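### 3.2 Pouring between matched cups

Pouring turned out to be the most rewarding task in the Grodlow set! Both cups are light blue with ribbed sides, one upright on a thick felt pad and the other tipped over it (Figure 4). The ribs give a good hold, and the smooth rim makes the target easy to find.
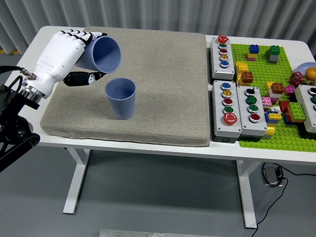
**Figure 4.** Cup-to-cup pour over the felt pad, with button boxes and toy bricks to the right.

### 3.3 Trial counts

We logged 324 pours in blocks of 36 -- a lovely, rich record for such a plain household act. Jonas Rainer scored every block by the Jumura scale.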